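Home | Tickets | Knowledge Base | Spares | My Account

Ticket 209: Play table, bricks not holding on green baseplate
Site: Toledo
Category: Tables and surfaces
Status: Closed
Opened: 1 July 2026

Reported problem

Bricks will not stay down on the green baseplate at the play table. The large bricks go on at the middle of the plate without trouble. Near the corners they ride up on one side and come off when the table is bumped. The plate also slides on the board under it when a brick is pressed hard. Started after the table was moved from the window side of the room to the back wall.

Equipment

Table: Niltov, white top, fixed legs.
Board: beige, carpet-textured, lies loose on the table top.
Baseplate: large-stud type, lime green, supplied by Gadach with the brick tub.
Bricks: mixed tub, large size, several colors. Some are from the older Jastell tub that was combined with this one in May.

First check

Asked site to take everything off the plate and put one brick down in the middle, square on the studs, then a second one at a corner, and tell us which one rocks. Also asked them to keep the rest of the bricks on the bare part of the board behind the plate, so that nothing is leaning on it during the check.

Site wrote back the same morning. The middle brick holds. The corner brick holds only if the plate is pushed flat with the other hand first. Let go of the plate and the corner lifts a little, and the brick goes with it.

Told site this sounds like a plate that is not lying flat. Bricks that are worn out will normally be loose anywhere on the plate, including the middle. Asked them not to move anything else on the table for now.
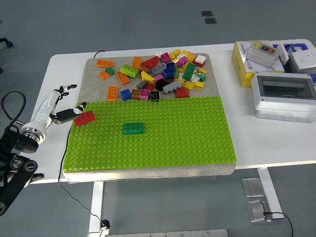 Reply from the afternoon room lead: we had the same thing with the old plate, and washing it made no difference. We ended up swapping plates between tables and the trouble stayed with the table. I would look at what is under the plate before you order another one. Our bricks get used every day and they still grip fine on the other tables.

Support: Agreed, no new plate for now. Please do the following in order and note the result after each one.

1. Lift the plate off the board and lay it on the bare table top. Press each corner in turn.
2. Turn the plate over and look for grit, dried glue or tape on the back.
3. Run a hand over the board where the plate was sitting. Feel for lumps or a raised seam.
4. Lift the board and wipe the table top under it.
5. Put it back together and try a brick at all four corners.

Result from site

Step 1. Plate lies flat on the table top. No corner lifts. Tried a brick at two corners and both held.

Step 2. Crumbs and a strip of old tape on the back, near the left side. Tape peeled off. Left some glue behind, which came off with warm soapy water and a cloth.

Step 3. Board has a soft ridge running toward the left rear corner of where the plate goes. It can be felt but is hard to see.

Step 4. A folded paper sign was under the board. Looks like one of the old shelf labels. The ridge was above it. Sign removed and table wiped.

Step 5. Three corners hold. The left rear corner is better but still gives slightly when a large brick is pressed on and then pushed sideways.

Support: The board has probably taken a set from sitting on the sign. Take it off the table and leave it upside down on a flat floor overnight with something heavy and even on top. A full box of copy paper is fine. Do not use an iron or a hair dryer on it.

On the sliding: the carpet texture lets the plate creep, and this is normal for that kind of board. If it bothers people, put a square of rug gripper under each corner of the plate. Keep the squares the same thickness or the rocking will come back. Do not use double-sided tape, it leaves the kind of residue you cleaned off in step 2.

Result from site, next day

Board left under two boxes overnight. Ridge can no longer be felt. Plate back in place with gripper squares at the corners. Bricks hold at all four corners and the plate does not move when pressed.

Additional question from site

Some bricks from the Jastell tub feel tighter than the others. A few of the younger children cannot pull them off the plate. Should they be taken out?

Support: Not necessary for the fit. Mixed tubs often feel uneven. If the tight ones are a nuisance, keep them in a separate bin for the older group. Check inside them for dried paint or modeling clay first, which will make a brick grip too hard. The curved pieces are worth checking too, because clay packs into the narrow end and does not rinse out. Soak in lukewarm water and use an old toothbrush. Dry open side down on a towel.

Site: Found clay in 7 bricks. Cleaned and returned to the tub. No others set aside.

Resolution

Paper sign under the board caused a ridge, and the plate rocked on it. Tape and crumbs on the back of the plate made it worse. Sign and tape removed, board flattened, gripper squares added. No parts sent. No charge.

Note added to the table move checklist: lift the board and clear the table top before putting the plate back.

Ticket closed by site.

Related tickets

Baseplate bowed after storage on edge
Board edge curling on Niltov table
Removing tape residue from baseplates
Combining two brick tubs, what to sort out first
Play table wobbles on tile floor

Contact Support | Terms | Copyright 2026 | Back to top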